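Thread on the Gandatden aid package, as I've been following it since February and a lot of the coverage skipped the dull parts, where most of the trouble is.

The package was approved in March 2018 after two rounds of talks between the donor governments. It is nonmilitary. Food, fuel, water treatment, tents, radios for the civil defense crews. There are no weapons and no body armor in it.

It covers 12 districts. That number matters. The first draft covered the whole province, and the districts left out are all on the east bank of the river, where the front line has moved back and forth since last summer.

The donors' reason, as given in the published notes, is that monitors can't get to the east bank to check where goods end up. The east bank councils say they offered escorts and got no reply. I have seen both letters. The offer is real. Whether the escorts would have been any good is a separate question and I can't answer it.

There are two ways in by road. One is the crossing at Wuvasier, paved, with a customs yard and a scale. The other is the Liang road, which is longer and closes when the river is high.

Nearly everything is planned through Wuvasier. The government on the other side of the crossing can shut it with a day's notice and has done that twice this winter. Both times trucks already loaded sat in the yard. The second time, some of the flour was written off.

Trucking goes to a contractor called Tridix. It was the only bidder that met the insurance terms. The contract is public apart from two annexes, and one of those is the rate sheet, so please don't send me screenshots claiming to show what they charge per mile. I can't check them and neither can you.

What the contract does say: 54 trucks under hire, with 5 held back as spares. Each one has to report its position at fixed points. A driver who misses a report has to stop at the next depot and wait for clearance.

Drivers don't like that rule. The depots have no cover and the wait can run past dark. The drivers' association asked for it to be dropped on the stretch between Wuvasier and the first town. It was kept.
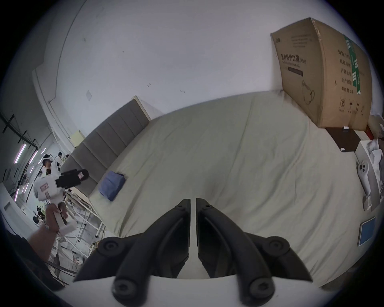 Bed with a pale green sheet.

Next, the part that got the headlines: the radios. People opposed to the package say a radio is a military item if a fighter picks it up. People in favor say a rescue crew without radios digs in the wrong street.

The compromise is that radios are issued by serial number to a named crew, and the crew has to show them at inspection. If a crew can't show them, its fuel is cut until it can. That seems strict to me — fuel is what runs the ambulances — but it's what got the last two donors to sign.

Inspections are every 20 days. The civil defense office asked for longer gaps in the rainy months. The text allows for that "by agreement" and doesn't say who has to agree.

On money. Donors pay into one account and it is released in stages. The first stage is paid. The second depends on a report from the monitors, who were not fully hired when the package was announced. I asked the coordination office if the second stage could slip. The reply was that the schedule "remains under review."

A few people asked if this changes anything in the talks. I don't think so, at least not directly. The two sides aren't arguing about flour. But the crossing at Wuvasier is on the agenda, and a government that gets thanked for keeping it open has a reason to keep it open. That is the hopeful reading and I hold it loosely.

The less hopeful reading comes from the last package, two years ago. It was smaller, it used the same crossing, and it ended early when the crossing closed for good that season. What was left in the warehouses was sold off. There was a review. It recommended a second route.

The second route is the Liang road. Money for grading it is in this package, under "access works." There is no start date next to it.

Correction to the post on the east bank: I wrote that the councils got no reply. They got an acknowledgment, a single line saying the letter was received. They did not get an answer.

To those asking about hospitals: they aren't covered here. Medical supplies come under a separate agreement with different donors and a different warehouse. I haven't read that one closely enough to post on it.

I'll add to this thread when the monitors' report is out. If you work at one of the depots and want to talk, messages are open and I won't use your name.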